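Forty-nine goes at the same PC

December has been the month of the computer tower. If you've been reading for a while you'll remember that autumn was all about folding tea towels, and I swore that whatever came next would at least hold its shape. Well, be careful what you wish for!

The job this time is teaching our arms to help take old desktop machines apart. The learning bit works by copying. One of us drives the arms through the task by hand, everything gets recorded (cameras, joint positions, how far the fingers are open), and after enough of those the model has a stab at it alone. So my working day at Kidstead is mostly doing one small thing, putting it all back, and doing it again. I love it more than I should.

People always ask how hard the driving is and the answer is that the first hour is awful. Your own hands know when they've touched something. The ones on the bench don't tell you, or not in a way you can feel, so you learn to watch for the tiny wobble of a cable or the moment a bracket shifts. After a few days you stop noticing you're doing it. I caught myself at home reaching for the kettle very, very slowly.

The tower we're using came from Stunside, who clear out offices and let us have things cheaply. It's a lovely one to practise on, all blue plastic latches and coloured cables, with metal everywhere you'd like there not to be metal. Getting the fingers down among the brackets without clouting the side of the case is most of the skill. Come in too steep and you lose sight of the tips, come in too flat and the wrist wants to be where the case already is. I've settled on a sort of lazy diagonal. 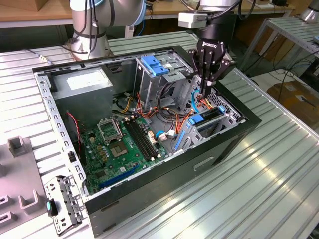 Slow down on the way in and don't bother slowing down on the way out, was Edem Aidoo's advice when I sent round my first batch, and please stop throwing away the ones where you miss. The model is going to miss too, and it'll need to have seen somebody recover.

I grumbled for a bit, as I'd been quietly deleting every attempt where I fumbled a latch. I wanted a nice clean set! But I went back and kept the next few ugly ones, and the policy we trained afterwards did something I hadn't seen before. It closed on thin air, stopped, opened up again and had a second try. The older one would carry on with nothing in its fingers, terribly pleased with itself. So Edem gets that one.

There are limits, mind. If I get properly stuck and have to put a real hand in to sort it out, that attempt goes in the bin. Same if I start the recording and then sit there thinking. A long pause at the beginning teaches the arm to have a long pause at the beginning, and we had a whole week last spring of a robot that seemed to be considering its life choices before every move.

The other thing I've been fussing over is the reset. It sounds like the boring part and it is the boring part, but it decides what your examples are worth. Put everything back in exactly the same place each time and you get a model that only works on that spot. Chuck it down any old how and you need far more attempts before anything sensible comes out. What I do now is change one thing per go. Turn the case a touch, or slide it along the bench, or push the cables across a bit so they lie differently. I write the change in a notebook (an actual paper one, it's the only thing that survives on my desk) and try not to repeat myself.

Cables are the worst of it. A bracket has a place it belongs and a cable just has opinions. You can put the same bundle back and it will never sit quite as it did, which I moaned about until Aminu Etim pointed out that I was getting free variety and should be grateful. Fair enough. I've stopped tidying them. 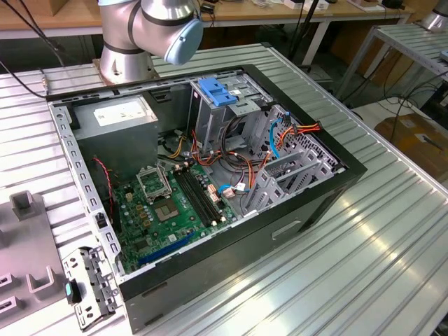
The tower on its side, with a drive bracket out on the table next to it.

My notebook says forty-nine attempts on this case so far, of which I binned six. Of the rest I'd call roughly 8 a bit scruffy but worth keeping, mostly on the recovery principle. It's not a big set by anybody's standards. The plan is to get a first model out of it, see where it goes wrong, and then collect more of exactly those moments, and I'd much sooner do that than spend another fortnight piling up the easy bits.

I've also learned to quit while I'm fresh. My driving after three in the afternoon is noticeably worse, all little jerks and second thoughts, and you can see it in the joint traces when you plot them. Now I do the recording in the mornings and use the afternoons for labelling and sweeping up whatever I've mislaid. Small screws, usually.

Next up is a different case, if Stunside can find us one with the drive cage somewhere else, and then I'll have to unlearn my lazy diagonal. Does anyone reading collect this sort of thing on cluttered objects? I'd really like to know how you decide when a set is big enough to train on, as my current method is running out of notebook page.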